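### 4.2 The open day at Nonik

I'll admit I was more nervous about the open day than about any of our lab trials (visitors lean on things!). Araceli Palacios ran the demo and I stood by with the stop button. We had 17 sign-ups, and most of them wanted to see the food handling, so that's where we spent the afternoon.
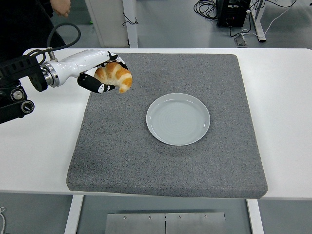 **Figure 3.** The hand holding a croissant above the pad, with the plate still empty.

Did visitors find the arm too slow? Most of them did, and two told Araceli so before she'd even finished her introduction.

I'd set the speed low on purpose, and I'd do it again with a crowd that close. What I hadn't planned for was how much people talked during a run – guessing, cheering, giving the hand advice – and it made our comment sheets a lot richer than the ones from April. Tiburcio Aguirre typed them all up, and we go through the remarks on grip and speed in Section 4.3.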